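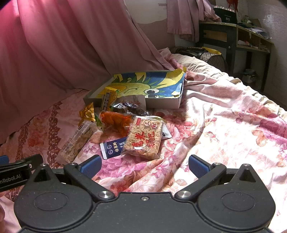
Issue 21, page 3

I'd been pestering Orathai Jaidee for ages to let me come and see how her lot at Hakeo collect their examples, and in October she finally said yes, come along, bring biscuits. I was expecting a lab. What I got was a bedroom with a flowery sheet, pink curtains and a great heap of snacks, and I have to say I was thrilled, because it's so much nicer than a lab!

The job is called Ondano (I never did find out why) and the aim is to teach an arm to put shopping away. For that you need a huge number of goes at the same sort of task done by people, and the people do it with grippers they hold in their hands. You squeeze, the two blue pads come together, and whatever's between them gets picked up. Each go is kept as one example. They'd reached 1241 by the time I turned up, and Orathai wanted another 105 before they packed up for the evening.

Snacks are a good choice, and much harder than you'd think. A block of puffed rice in its clear wrapper is a friendly sort of thing to get hold of, with nice straight sides. A crinkly gold wrapper is a different matter, all pinch and fan, and then you've got thin flat packets which want to lie down on the sheet and stay there. Add strong sun coming in and bouncing off all that plastic film, and you've got a fair few puzzles for a learning system before anyone's moved a finger.

The target is a shallow cardboard box with a bright picture inside, all blue, yellow and green. I asked if the busy pattern was a nuisance and Orathai said no, real homes are full of patterns, and she'd sooner the model met them now (she feels the same about rumpled sheets, so don't go smoothing the bed, as I did, and got told off).

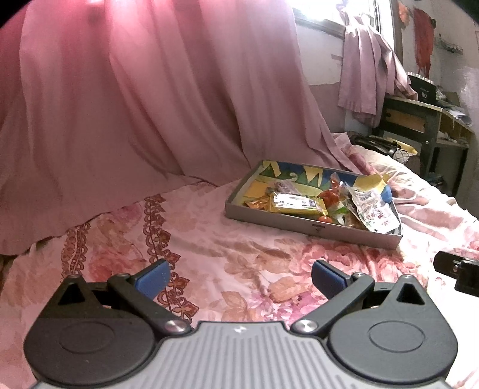
Then it was my turn. Thaís Honorato, who'd come over from the Brutbridge office for the week, stood next to me and talked me through it. Come in slowly. Open wide before you get there, don't leave it till the last second. And don't fling things! I am a flinger by nature, so that was hard work. My first packet went down on the wrong side of the box wall and Thaís cheerfully marked it as a miss, which they keep too, in a separate pile, for checking the model against later.

By my tenth or so I'd stopped holding my breath. My wrist ached a bit, mind you, and I've a new respect for anyone doing this all afternoon. We had tea at four and I ate most of the biscuits I'd brought.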